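About Us - Winora Handling Practice

Home | About | The Rules | Join | Contact

Who we are

Winora is a small outfit that writes working rules for robot arms that handle household goods. Clothes, shoes, soft toys, boxes, bags. Not the big caged machines, those have plenty of paperwork already. We do the little arms on floors and tables in ordinary rooms, where the paperwork is mostly a sticky note.

Started out as a shared checklist between two workshops, Drultar and Aquino. Both had arms. Both had habits. None of the habits matched. One shop called it "parked" when the fingers were open, the other when they were shut, and you can guess how the first joint week went. So we wrote it down. Then kept writing.

What we do

Three things mainly. We keep the Winora Handling Rules (currently 30 of them, short ones). We visit member workshops and go through their setups with them. And we keep a log of what goes wrong, open to all members. 2,593 entries at last count. Most are boring. The boring ones are the useful ones.

Soft goods get their own chapter, and it's the longest. Fabric folds, slides, hangs on to things. Our rule is slow at first contact, slow at release, and whatever speed your own risk check allows in between. Write the speed down before you run. Not after.

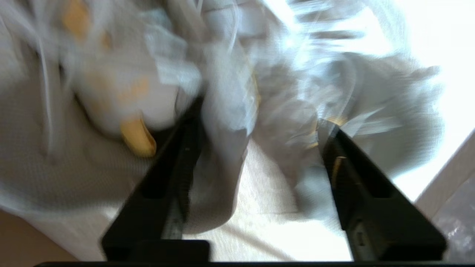 Soft goods work, gripper in among gray fabric and a white plush-like item.

Loose strands and drawstrings are rule 11. Tuck them or log them. We went back and forth on this for months, some members wanted strands removed completly before any run, but then you're not practicing on real household stuff anymore. Tuck or log is where it ended up. Plastic wrap is the same rule, second paragraph.

The floor rules

Get asked about these the most. Short version:

Know where every cable goes before power on. Walk it with your finger if you have to.
Cables tied or clipped wherever the arm can reach them.
Fingers closed when the arm is between tasks.
Check the box before the run and again after. Write "empty" if it's empty, don't leave the line blank.
No stepping over the arm. Go round. Yes even if it's off.

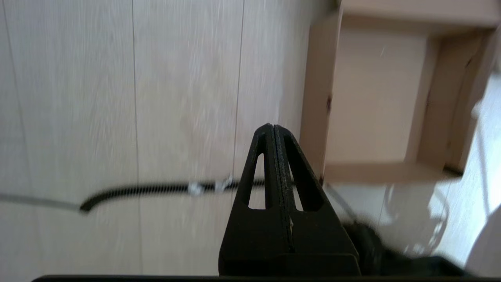

Members can be stricter than us, never looser. Drultar marks out its work area with tape, Aquino wants a second person in the room for anything above test speed. Both fine. Put it on your sheet and sign it so a visitor can read it at the door.

The sheet itself is one page. It used to be six and people stopped filling it in by page two, so we cut it. Print it, pin it up, new one every November when the rules get reissued.

Goods and packaging

Anything with a lid, a lace or a zipper goes in this chapter. Lids fully open or fully off, no halfway. Laces are treated like any other strand, see rule 11. Bags and wrapping should be moved out of reach, if they stay within reach they go on the sheet.

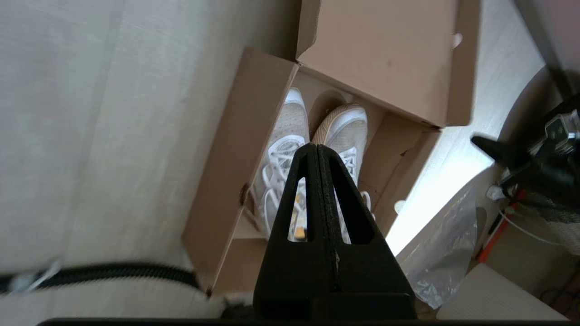 Come in straight over the item and stop. Then go down. The stop is the bit everyone wants to skip, it feels like wasted time when you have a long list to get through. Keep it in anyway. Pairs count as two items, so two picks and two lines in the log.

Training

We run a half day session, 400 places a year, hands on. 427 people asked last year so do sign up early. Bring your own sheet. Bring closed shoes. Long hair tied back, no lanyards, no dangly sleeves. Coffee's in the hallway and stays there.

Sessions are booked through Telunico, our online member desk. Same login as the log. If your login has expired, the reset link is at the bottom of the Join page (its small, sorry, we're fixing the layout).

Getting in touch

Questions on a rule: use the contact form and put the rule number in the subject line. Desk is open until 4 pm. Suggestions for new rules close at the end of September, later ones roll over to next year's issue.

Back to top | Member login | Rules (printable)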